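### Workshop notes: the Ploron two-arm build, January

The Ploron build has moved from the bench to its first household task. Mercy Kombo and Imani Waweru have both arms mounted and both hands wired, and the controller now runs from a laptop with no desktop machine in the loop. The goal for this stage is narrow: reach for a mug on a bathroom countertop, close the hand on it, lift it clear and put it back.

Most of the work since the last issue went into the wrist clamps. The first version used two bolts on one side and slipped under load, which showed up as a slow rotation of the hand whenever the elbow was held out for more than a few seconds. Mercy redrew the part with bolts on both sides and a deeper seat. The new clamp holds position through a full run of the test routine. It also adds 9 mm to the length of the forearm, so the kinematic model had to be updated and the joint limits checked again.

The gloves were Imani's change. Bare metal palms gave poor grip on glazed ceramic, and the hand tended to push a mug away before the fingers had closed. Fabric over the palm and the back of the hand fixed most of that. The fingertips stay bare because the glove material bunched at the last joint and blocked full flexion. Anyone copying this should cut the glove back before fitting it and check that each finger still reaches its closed stop. 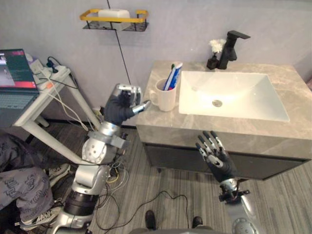 Approach speed is the next item. The hand currently comes in at a fixed rate and slows only when the motor current rises, which is late. Imani has written a two-stage approach: a fast move to a point 6 cm short of the target, then a slow move with the thumb leading. Early results are better with the thumb on the handle side left open until the last moment. The routine still has no good answer for a mug with the handle turned away from the arm.

Calibration takes longer than it should. Each hand is opened flat and held while the offsets are read, then closed one finger at a time. The Farano script that does this was written for a single arm and has to be run twice, with the serial port changed by hand in between. Mercy has a branch that reads both ports from one config file. It needs testing on a second machine before it is merged.

The log now holds 347 grasp attempts, counting both arms. Failures are tagged by cause, and the largest group is still thumb contact before the fingers are in place. The raw files are in the Kariuki folder on the shared drive, along with the revised clamp drawing.

Open items:

- Strain relief for the wiring at the base of each arm
- A shorter cable run between the power strip and the controllers
- A stop button that can be reached from either side
- Spare fingertips, to be ordered with the next Faltora parts batch

Members with time to review the config branch should write to Mercy. Questions on the gloves go to Imani, who also has the cutting template.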